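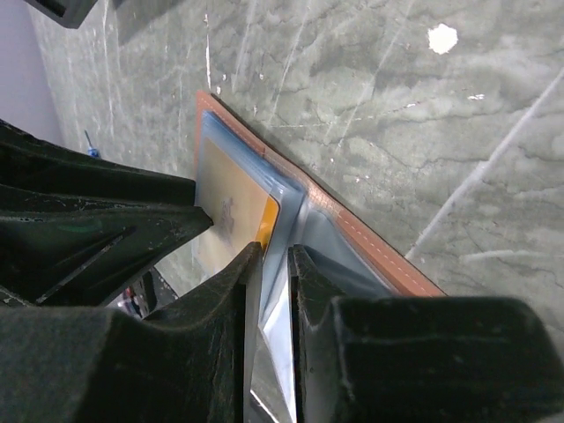 Wallets and card holders: interiors, edges and stitching
Gallery page, Kustside Leather Repair

The page covers small leather goods opened out for inspection. Most of them are folding wallets in brown leather with plastic sleeves, the type most often brought to the bench. The notes are by Veronika Illés and are limited to construction, wear and the repair chosen. Prices are on the separate price page. Job 946 is the most recent entry; older jobs were moved to the archive in June.

Terms used below. Outer: the leather that forms the outside of the wallet when closed. Turned edge: leather thinned, folded over and stitched. Raw edge: leather cut flush and finished with dye or wax. Sleeve: a clear plastic pocket for a card. Insert: a set of sleeves joined along one side. Spine: the line on which the wallet folds.

Sleeves and cards

Clear sleeves, layered. Rounded corners catch less on the pocket lining than square ones and are preferred for replacement inserts.

Sleeve surface. Smooth plastic reflects strongly under a lamp, so scratches are checked with the light low and to one side.

Card in sleeve. A good fit leaves a narrow margin at the sides. If the card has to be forced in, the side weld will open before the plastic itself splits.

Weld failure, side. Not repairable with adhesive. The insert is replaced as a set.

Insert, old type. The plastic has gone stiff and yellow and lifts away from the card face. Removed with a blunt bone folder, working from the spine outwards.

Insert, new. Supplied by Sukprasert in clear and smoke. Clear is fitted unless the customer asks otherwise.

Insert tab. Where the insert slides under a leather strap, the tab is trimmed 2 mm short of the strap width. A full-width tab will curl.

Edges and stitching

Pale thread on tan leather. The contrast makes missed or broken stitches easy to find. It also shows dirt early, mostly at the corners.

Stitch line parallel to edge. If the line wanders, the usual cause is a worn guide foot on the machine, and the fault repeats on every piece from that batch.

Broken run at corner. Unpicked back to sound thread on both sides, then resewn by hand through the old holes. New holes are not made unless the leather between the old ones has torn.

Thread. Waxed polyester, matched for shade in daylight. Fluston natural for cream and off-white lines; Fluston straw where the original has darkened.

Raw edge before finishing. Sanded with 300 grit, damped, rubbed down, then dyed. A second coat of dye is applied once the first has dried through.

Turned edge, split. The fold was thinned too far when the wallet was made. A strip of thin calf is glued behind the split and the line is resewn over it.

Leather

Tan outer, dry. Conditioner is tested on the inside of the note pocket first. Tan and orange-brown leathers darken more than any other shade handled at the bench, and part of the change is permanent.

Water mark. The whole panel is damped evenly with a sponge and left flat to dry. Treating the mark on its own leaves a second ring outside the first.

Card outline pressed through the outer. Caused by carrying the wallet overfull in a back pocket. It can be reduced by light pressing but will not come out completely.

Spine crease. Surface cracks only. Filled, coloured and sealed. Where the cracks go through to the flesh side, the spine is backed with a strip of calf before filling.

Ink on lining. Left alone. Solvents lift the finish along with the ink.

Fastenings

Press stud, cap pulled through. The hole is closed with a leather disc glued between the layers and the new stud is set through it. Zakgate studs are used on brown goods because the antique brass finish is the nearest match held in stock.

Coin pocket zip. The slider is changed first. In almost all cases the teeth are sound and the rest of the zip can stay.

Elastic strap, slack. Replaced. Cut at 2 cm over finished length to allow for the seam at each end.

Notes for customers

Please take out bank cards, passes and photographs before handing a wallet in. Cards that have stuck to the plastic can be left in place and will be freed at the bench, but tell us at the counter so that they are listed on the ticket.

Loose parts such as broken studs or pieces of strap should be kept and brought along with the wallet. Old thread is useful for matching even when it is in short lengths.

Work is collected from the Kustside counter after 3 pm. Replaced inserts are thrown away unless the ticket is marked for return.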